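卧室要多素才算睡得好？

从白床单到晨间铺床，一整套关于床的道理正在被反复售卖。我们试着把它拆开来看。

我家床上现在铺的是一套灰的。买的时候，店员说这颜色叫“燕麦石”，我看了半天，觉得就是灰。她又说，灰色不刺激眼睛，躺下去心率会慢一点。我问有没有依据，她说很多客人都这么反馈。我付了钱，回家洗了一遍，铺上，当晚失眠到三点，原因是楼上在搬家具。

这件小事当然证明不了什么。一晚上的睡眠本来就说明不了任何问题，灰色没有治好我，也没有害我。可是那句“很多客人都这么反馈”我一直记着，因为后来几个月里，我在各种关于卧室的文章、课程、直播间里反复听到它，有时换成“研究发现”，有时换成“睡眠专家普遍认为”，再往下问就没有了。

于是有了这篇稿子。我想弄清楚的问题很小：床上铺什么花色，跟睡得好不好、日子过得整不整齐，到底有没有关系。顺带也想问一句，那些被劝着收起来、捐出去、剪成抹布的花被套，究竟犯了什么错。

先看证据

关于素色床品的说法里，被引用得最多的是一份调查。发布方叫Adonitz，做家居消费咨询，样本是1,802名成年人，问卷在网上填。流传最广的一句结论是：使用素色床品的人对自己的睡眠更满意。

我把问卷要来看了。里面没有测量睡眠，没有手环，没有睡眠日记，只有一道自评题，从“很不满意”到“很满意”。床品的问题排在它前面，问的是“您目前的床品属于哪种风格”，选项里素色那一栏写的是“简约高级素色”，花色那一栏写的是“传统花色或卡通”。换我来填，填完“简约高级”之后，大概也不好意思说自己睡得差。

再往下翻，收入、年龄、家里有没有小孩，这几项都问了，报告里却没有拿来做任何对照。有小孩的家庭更可能铺卡通床品，有小孩的家庭也更可能半夜被叫起来。把这两件事放在一起，一个刚学统计的学生都会停下来想一想。报告没有停，直接进入了下一节，下一节的标题是《素色的治愈力》。

我给Adonitz写信问，能不能看按年龄分组的数据。回信很客气，说原始数据涉及合作方权益。合作方是谁，信里没写，报告封底倒是印着，叫Prirkham，卖床品的，主推素色水洗棉。

说到这儿要公平一点。企业出钱做调查不算丑闻，多数调查都是有人出钱的。Prirkham的水洗棉我也买过枕套，软，不太起球，缝线结实，唯一的毛病是深色款头几次洗会掉色，把我一件白汗衫染成了说不清的颜色。东西是好东西。我怀疑的只是从“这块布摸着舒服”到“这块布会让你的人生有秩序”中间那一大步，是怎么迈过去的。

迈这一步的人

Ourania Kourkoulas大概是眼下把这一步迈得最从容的人。她的课在Wistus上卖，课名译成中文叫《安静的床》，一共8节，每节讲一个动作：撤、抖、晾、铺、折、压、收、闭门。最后一节真的就叫闭门，内容是出卧室的时候把门带上。

我把课听完了。必须承认她讲得好听，声音低，不催人，屏幕里的卧室什么杂物都没有，床头连一杯水也不放。我在第三节的时候产生了一个疑问，她半夜口渴怎么办。这个疑问到最后一节也没有得到解答。

我们通了一次视频，她那边是上午。我先问她为什么反对花色，她纠正我说她从不反对任何东西，她只是“邀请大家注意自己的目光落在哪里”。我说一个人睡着以后目光哪里也不落。她笑了，说入睡之前那几分钟很重要。

我问，入睡之前多数人已经关灯了吧？

她想了一下，说：“那就是关灯之前那几分钟。”

我并不讨厌她。谈到具体的活儿，她其实很在行，比如被套的四个角要先找到再往里塞，比如夏天早上别急着铺床，把被子掀到床尾晾一晾再说。这些话我奶奶也讲过，讲得还更短。可一旦离开布和手，话就飘起来了。她说皱褶是“昨天没有放下的东西”。我看了看自己身后的床，皱褶是猫压的。

至于卡通图案，她在第六节里有一段原话，我抄在这里：“成年人的床不应该有表情。”这句话后来被截成图片到处转，底下常常跟着一排人表态，说今晚就回去把印着脸的全扔了。

有表情的床

那就说说有表情的床。

我想不出比下面这床被子表情更多的了。猴子咧着红嘴，猫头上系着蝴蝶结，底下是一条一条斜着走的色带：红底白点，白底粉点，浅黄，湖蓝。PAUL FRANK和HELLO KITTY的字样印得老大，生怕人认错。按《安静的床》的标准，它一条都不合格。

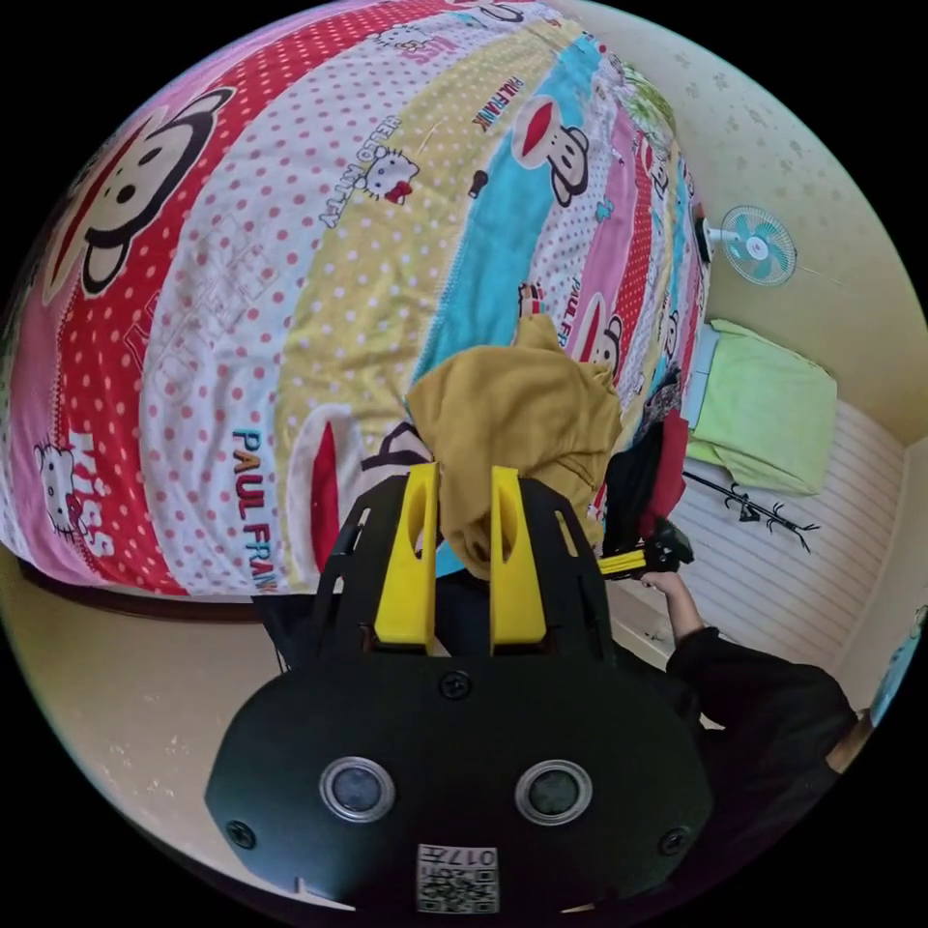

我把几种流行的批评整理了一遍，看看哪些站得住。

第一种说，图案太满会让人兴奋，不利于入睡。兴奋与否，看的是光、声音、咖啡、手机，还有第二天要不要开会。关了灯，红色和灰色在视网膜上差不多。要是有人夜里开着大灯睡觉，他该换的首先是那盏灯。

第二种说，花床品显得房间乱。这条有一半是真的。图案越花，床上再放一件花衣服、一条花毯子，眼睛就找不到边，看上去确实像没收拾。但它有另一半很少被提起：同样是没收拾，花床品更能藏。一道折痕落在一大片波点里，站在门口根本看不见；落在纯白的床单上，隔着走廊都能看见。头发、线头、饼干渣也一样。住过酒店的人都知道白床单有多不留情面，酒店之所以用得起，是因为每天有人来换，洗衣房里有大机器和漂白剂，这几样普通人家里一样也没有。

所以“显乱”这件事是可以反过来说的。素色床品让收拾得好的床更好看，也让收拾得马马虎虎的床更难看。我自己属于后一种，换成灰的以后，铺床的时间比以前长了。

第三种说，卡通是给孩子的，大人用了显得幼稚。这条没法论证，只能说是口味。不过口味伪装成健康建议的时候，最好还是把它认出来。没有人因为被套上有一只猴子而交不上房租。

第四种说得比较实在，讲的是质量：印花大、颜色多的床品，布料往往差一些，印花一层浮在上面，摸着发硬。我为此去了一趟布料市场，在几个摊位上摸了一上午。结论是得看具体哪一块。有的印花确实像贴了一层膜，手指一刮有涩感；有的跟底布融得很好，翻过来能看见颜色透到背面。素色里也有薄得透光的，对着灯一举，能看见后面老板的脸。老板倒很坦然，说便宜嘛。

判断的办法不复杂，把布翻过来看反面，再捏起一角搓几下，听声音。沙沙作响的那种，多半上了浆，洗两回就软塌了，软塌之后是什么样，买的时候看不出来。这套办法对花的素的都管用。

铺床这件事

除了花色，另一条被反复讲的道理是早上必须铺床。说法有很多版本，核心都差不多：一天从一个完成了的小任务开始，后面的事就会顺。

我试了一阵子，每天起来就铺。感想是，铺床确实让床看着整齐了。后面的事有时顺，有时不顺，跟铺没铺的关系，我没有看出来。有天早上床铺得尤其平整，四角见棱见线，中午我在地铁上把钱包丢了。

对铺床持保留态度的理由也不难找。人睡一夜，被窝里总有潮气，刚起来就把被子压得严严实实，潮气没处去。晾一晾再铺，时间上宽裕的人很容易做到，赶着出门的人就做不到。Ourania的课里第三节讲“晾”，第四节讲“铺”，中间要隔多久，她没有说，只说“等床告诉你”。我等过，床没有说话。

真正影响铺床难易的，我觉得是一些很不起眼的东西：床沿离墙有多近，床垫比床框小了还是大了，床单的松紧带还有没有劲，被子和被套的尺寸对不对得上。被套比被芯大出一截，花什么力气都铺不平，里面的芯会跑到一头去，另一头就剩两层空布。这时候去责怪花色，或者责怪自己不自律，都不大公道。

被套里的绑带是另一桩事。好多被套四角缝了带子，用来拴住被芯，可多数被芯角上没有环，带子就只能干垂着。我在家里问了一圈，知道那几根带子干什么用的人很少。我自己的办法是用旧袜子上剪下来的松紧口扎一下，难看，好使。

有些被子天生蓬，铺上去鼓鼓囊囊的，怎么拍都有个包。羽绒的这样，新弹的棉花也这样。这种鼓跟整洁没多大关系，拍几下由它去就是了。课里却要求把床面压到“像一张纸”，第六节“压”教的就是这个，用前臂从中间往两边推。我推了几个早晨，被子中午又自己鼓起来了。

换洗才是大头

如果一定要给床上的事排个先后，我会把换洗排在最前面，花色排在最后面，中间隔得很远。

可换洗讲起来不好听，也不好拍。没有哪门课会花一整节告诉你，枕套要比被套换得勤，翻过来洗能少磨印花，拉链要拉上再进机器，不然别的衣服会一件一件钻进被套里，洗完掏出来一个大疙瘩。这些事既没有哲学也没有香氛，卖不出价钱。

印花床品在洗上确实娇气一点，这个要承认。热水加久晒，红的先旧，旧成一种发橘的粉；浓的颜色跟白的放一起，头几次得留心。我的做法是新买的单独泡一次，水里看看颜色，颜色重就再泡一次。之后翻面洗，阴处晾。也有人用醋，有人用盐，说是固色。我把同一块红布剪开，一半泡盐水一半泡清水，晾干了放在一起，全家没人分得清哪块是哪块。一块布的实验当然也说明不了什么，但我打那以后就不放盐了，盐留着做菜。

素色的麻烦是另一种。浅的怕黄，枕头那一块尤其，头油和面霜的印子一圈一圈；深的怕掉毛掉絮，猫睡过的地方像撒了霜。Karamanlidis出过一种专门给浅色床品用的去黄粉，包装上画着一轮太阳。我照说明泡了，黄印淡了一些，跟多晒一个下午的效果差得不多。也可能是我家水的问题，这点我不敢说死。

至于备几套，讲究的人说要按季节分，按材质分，按心情分。我家每张床就两套，一套铺着，一套洗着或者叠着，从来没有觉得少。叠着的那一套塞在自己的枕套里，拿的时候一整包拎出来，省得在柜子里翻。这个办法从谁那儿学的我已经忘了，总之不要钱。

谁的房间

写到一半，我把稿子给几个朋友看，有人问：你花这么大篇幅替一床卡通被套说话，图什么？

我图的大概是房间这个词本来的意思。卧室里放什么，过去是最不归外人管的。墙刷成浅黄还是刷白，衣服挂在柜里还是挂在门边的衣帽架上，毛巾搭在哪儿顺手，风扇装得多高，都是住在里面的人一样一样凑出来的。凑出来的东西很少是一个色系，它们来自不同的年份、不同的店、不同的亲戚，能凑到一块儿，靠的是都还能用。

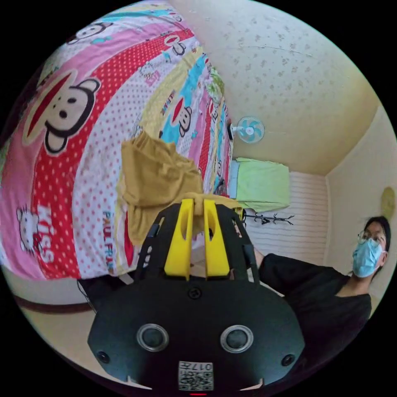 彩条花床单、贴着墙的衣帽架，还有高处一台浅蓝扇叶的壁扇。

“安静的床”这一类主张的麻烦在于，它默认所有这些都是噪音。按它的逻辑，浅绿的毛巾要收进抽屉，壁扇要换成看不见的出风口，衣帽架要拆掉，因为挂着东西就不“静”。可是风扇藏起来，夏天怎么过？毛巾收进抽屉，湿的那条又放哪儿？

我拿这几个问题去问Ourania。她说，理想的卧室里不应该有湿毛巾。我说很多人家卫生间小，毛巾就得晾在屋里。她说可以从观念上先把它移出去。我没听懂怎么从观念上移出一条毛巾，请她解释，她建议我重听第七节。

我重听了。第七节叫“收”，讲的是每件东西应该有一个看不见的位置。整节课没有出现一个柜子不够用的家庭。

这类课程还有个共同点，画面里从来只有一张床和很多空地。空地是要花钱的，而且比床品贵得多。一套素色四件套能让大房间看着像杂志，铺在小房间里，旁边照样是纸箱、电扇和衣服，看上去就是小房间里铺了一套素色四件套。把空间带来的好处算在布的账上，这笔账我觉得算错了地方。

扔掉的那些

第六节播出后不久，二手平台上一下子多出不少卡通床品，标题写着“断舍离，九成新”。我翻了一个晚上，好些说明写得很舍不得。有人写，女儿大了不肯用；有人写，自己上大学时候买的，跟着搬了很多次家；还有一条只写了一句，“老师说成年人的床不应该有表情”，标价很低，可小刀。

我买了一床。到手一看，布比我那套灰的厚，洗过很多遍的那种软，边角有一处用别的颜色的线补过，针脚细密。补它的人显然没打算扔。原主人附了张纸条，说洗干净了，放心用。我当天晚上就铺上了。

睡得怎么样？跟平时差不多。楼上没有搬家具。

我后来又写信给她，问她听课的人里有没有谁扔了以后后悔的。她回得很快，说有，而且不少，她把这种后悔叫作“余温”，正在准备一门新课专门处理它。课还没有上线，Wistus的页面上已经可以预约，时间写的是May，没写哪一年。

几条不成体系的建议

编辑要求文末给一点实用的东西，我本来不太愿意，怕写成我刚刚批评过的那种文章。下面几条都是我自己试过、至少没出过问题的，读者自己掂量。

买之前先量被芯，再看被套的尺寸。很多人反着来，先看中花色，回家才发现差一截。

花的床单配花的被套，如果觉得晃眼，把枕套换成单色就会好很多，用不着整套都换。反过来也行，素的床上放一个花枕套，猫毛也没那么显眼。

卡通的、印大字的，铺的时候认准一头。字朝着门口还是朝着枕头，每次都一样，铺起来快，不用转圈找边。条纹和斜纹也一样，拿一条当基准线，对着床沿走，歪没歪一眼就看得出。素色反而没有这个便宜，我那套灰的经常横竖铺反，到脚那头才发现短了。

旧床品要退下来，先别急着剪。床单可以搬家时包被子，可以刷墙时盖家具，可以冬天盖在阳台的花盆上。真破了再做抹布，纯棉的吸水，混纺的擦玻璃容易留毛。

如果有一门课、一份报告或者一个店员告诉你，某种颜色能让你睡得更好，可以问三件事：怎么测的，跟谁比的，谁出的钱。问完再买也不迟，灰的也挺好看。

我那套灰的现在叠在柜子里，塞在它自己的枕套里。猴子那床洗过两次，颜色没怎么掉，就是左下角补过的地方又开了一点线，得找个晚上缝一缝，家里没有那个颜色的线了。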